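Lonent bench automation, phase two: equipment progress report

Prepared by Joelle Salameh for the November funding review

1. Spend to date

The arm pair from Skurnix is installed and paid for. Mounting plates and cabling came in 62 under the line, and the balance has been moved to spares. The quote for replacement gripper fingers stands at 1336 for a set of 16, delivery included. We propose to accept it. The 2000 set aside for a second controller is untouched.

2. Board-wiping task

Trials on the whiteboard use a whiteboard eraser and ordinary marker. Glossy surfaces remain the harder case for the vision software, and a matt board has been priced for comparison.

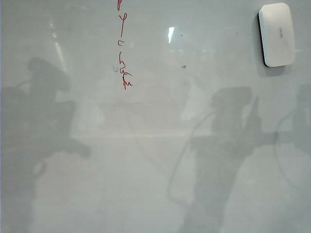

Bilal Awwad has asked that the matt board wait until the gloss results are written up, as buying it now would leave two half-tested surfaces and no baseline. He would sooner see the money go on diffused lighting. We accept the first point. Lighting has been added to section 4.

3. Wrist cameras

Both wrist cameras are in service. Close work on pale objects against a pale background is slow to tune, and exposure is still set by hand at the start of each session.

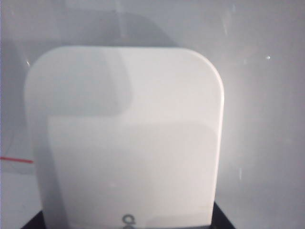
Automatic exposure is supported in the next Reltadlow driver, and Afaf Obeidat will install it once the present trials close. No licence cost is expected.

4. Requests

Approval to order the finger set. Permission to hold the controller money into the next period. A decision on diffused lighting, for which Shadi Tannous is collecting two quotes.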